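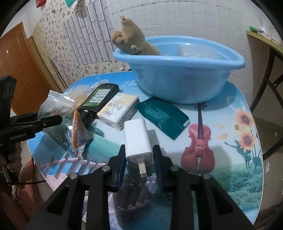
Home education > Families > Newsletter

October
By Taras Maksymiv

Posted in: Notes for parents

The Marchuk reading list has been rewritten, and the new one runs to 60 titles, which is six more than anyone in my house has agreed to read. You don't have to finish it. Pick a handful, let your teenager reject half of them, and write down what's left as the literature credit. If a week goes badly, look for the subject that's already lying about: a table with a red violin printed on it will get you as far as sound holes and scroll before lunch, and I have logged thinner mornings than that as music.

Transcripts are the other thing filling my inbox. Wandska College now wants course descriptions along with the grades, a short paragraph for each. Mine came to 2093 words in the first draft, most of them about chemistry and my feelings towards it. The admissions office would like 225 for the lot. I have since been introduced to the full stop.

A few bits of housekeeping:

Falik maths, book two, has the wrong answers at the back for chapter 6. Your child is probably right – try to be gracious.

The essay swap is on Monday as usual. Bring one essay and take one home. Comments in pencil, please, and no marks out of ten.

Clokurport families, your library cards need renewing before the end of the month. The desk will ask for proof of address and won't accept a spelling test with your name on it.

Replies to the usual address. I read them all, mostly after nine at night.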